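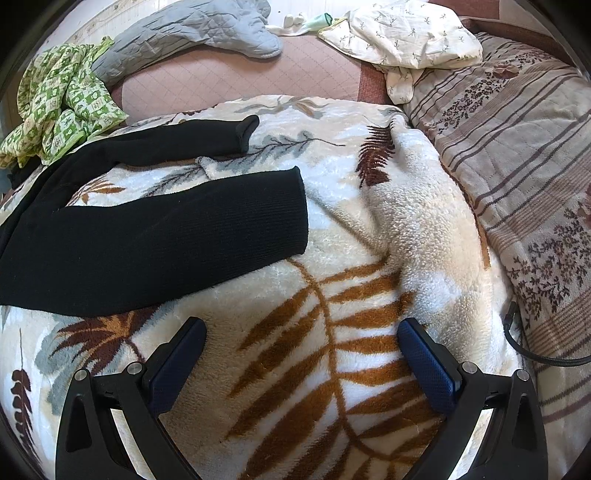
Folding a sweater is the task that decides most rounds at Wamano, a summer robotics contest for high school teams. The Skiltora club entered for the first time this year and spent its first month on laundry.

Members work in pairs at home. One guides a hand-held gripper over clothes and bedding while the other keeps the log. Each run is saved and later used to train the arm the club will bring to the final in August. By July 11, 2021, the log held 174 runs, and the goal is 240.

Dark clothes have been the hardest. Folds are difficult to pick out in black fabric, and a patterned blanket underneath gives the software more edges to sort through.

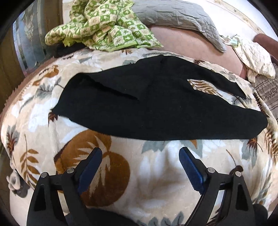 The club threw out 57 early runs in which the jaws closed on the bedding along with the garment. Students now start with the jaws wide open and come in low. In the contest, a team gets 2 tries per garment, and the better one is scored.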